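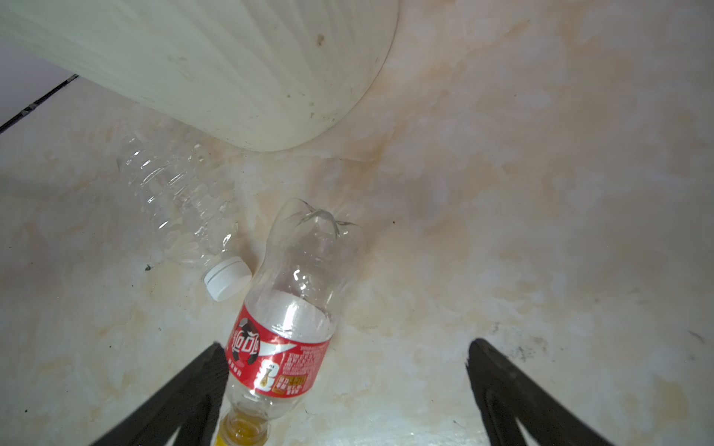 4.3 Comparación de dedos con botellas de plástico

Esta sección describe la prueba para elegir entre los dedos Kanura (placa negra, de forma cónica) y los dedos Livow (con almohadilla blanda). La prueba se hace con la cámara de muñeca conectada y con el controlador Paul en modo manual. Antes de empezar, complete la calibración de la sección 4.2.

Material necesario

Dos botellas de plástico vacías, una con etiqueta y otra transparente sin etiqueta.
Un suelo liso. Las baldosas claras con dibujo de mármol son válidas y además son un caso difícil para la cámara.
El juego de dedos que se quiere probar, con sus cuatro tornillos.

Procedimiento

1. Monte los dedos y apriete los tornillos en cruz. Compruebe con la mano que no hay juego lateral.

2. Coloque las dos botellas acostadas en el suelo, cerca una de la otra y con orientación distinta. El tapón de la botella transparente debe mirar hacia la botella con etiqueta.

3. Abra el menú Pinza > Apertura y escriba el valor 1.902. Este valor está en pasos del motor, no en milímetros.

4. Baje el brazo hasta que la botella con etiqueta quede entre los dos dedos. En la vista de muñeca los dedos entran por la parte inferior y tiene que verse espacio libre entre ellos. Si un dedo toca el suelo, suba el brazo un poco antes de continuar.

PRECAUCIÓN: No cierre la pinza mientras un dedo presiona contra el suelo. El motor no detecta esta carga y el soporte del dedo puede doblarse.

5. Ponga la velocidad de cierre en 300 y pulse Cerrar. Espere a que el indicador de par quede fijo.

6. Levante el brazo, espere diez segundos y baje otra vez. Anote si la botella ha girado o resbalado.

7. Repita los pasos 3 a 6 con la botella transparente. Para esta botella acerque los dedos al cuerpo y deje libre el tapón.

8. Cambie los dedos y repita toda la prueba con los mismos valores.

Notas

La botella transparente deja ver el dibujo del suelo, y el detector automático puede perder su contorno. En este caso marque los puntos de agarre a mano en la pantalla — la función está en Vista > Puntos.

Cerca de un sanitario o de otro objeto con superficie curva, limite el giro de la muñeca antes de bajar. La base curva ocupa una parte de la vista y es fácil calcular mal la distancia.

El registro guarda hasta 1.000 cierres por cada juego de dedos. Cuando está lleno, borra primero los más antiguos. Exporte los datos antes de cambiar de juego si quiere compararlos en el programa Ritidside.

Si aparece el error 2.578, la apertura pedida es mayor que el límite de los dedos montados. Vuelva al paso 3 y seleccione el juego correcto en la lista.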